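January 2019, and I am back in the robotics club I swore in November I was quitting. Our team is called Flotell, after a vote I lost. The task is bun transfer, 14 points a bun, and I have rewritten the grasp code 52 times, mostly at night and mostly worse.

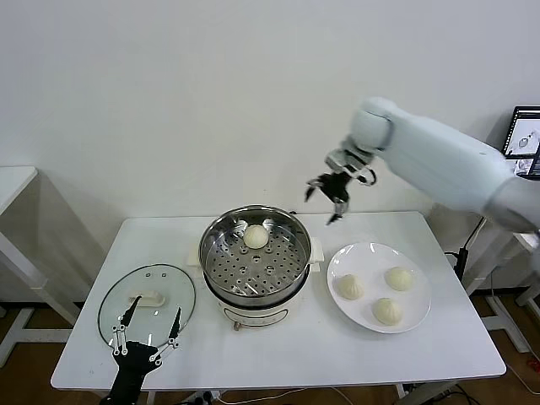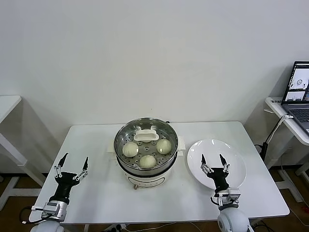 My job is the part of the code that decides when to let go, a skill I lack in most areas of life. Too early and you lose the bun, too late and you get dough on the fingers. The pleated tops in the first picture are my enemy, as every fold looks like an edge to my detector. Next up is the lid, so pray for me.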